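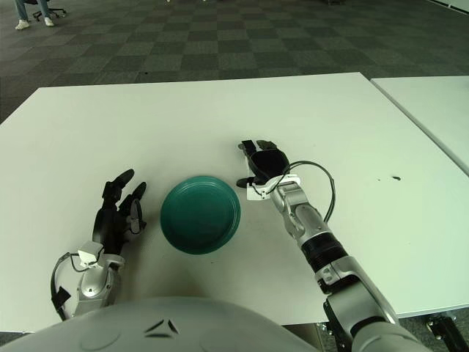

Kavinda Ekanayake wrote in to ask whether matte-glazed plates really need separate handling, or whether the grey streaks on hers mean the glaze is worn through. In most cases the glaze is intact. The streaks are metal transferred from cutlery, and they show sooner on a matte surface because its texture is slightly rougher than gloss. Dark colors such as teal make pale scratches and mineral film easier to see as well.

To remove metal marks, mix baking soda and water to a thick paste, apply it with a damp cloth, and rub in small circles. Leave the paste on for 4 minutes, then rinse. Do not use steel wool or a scouring powder. If a mark remains after the second pass and catches a fingernail, it is a scratch and will not come out.

Mineral film needs a weak acid. Use one part white vinegar to four parts warm water, wipe on, rinse and dry with a towel. Air drying leaves the film behind again, particularly along the angle between the well and the rim.

For storage, stack plates of one diameter together, up to 11 high, with a felt or paper disk between each pair. The unglazed foot ring is the hardest part of most plates and does the damage when a stack is slid sideways. Lift plates off the stack one at a time.

Readers with the Lakby range should note that its rims are wider than those of the Tisau, and the two should be kept in separate stacks. Felt disks cut for the Tisau also fit the well of the Lakby.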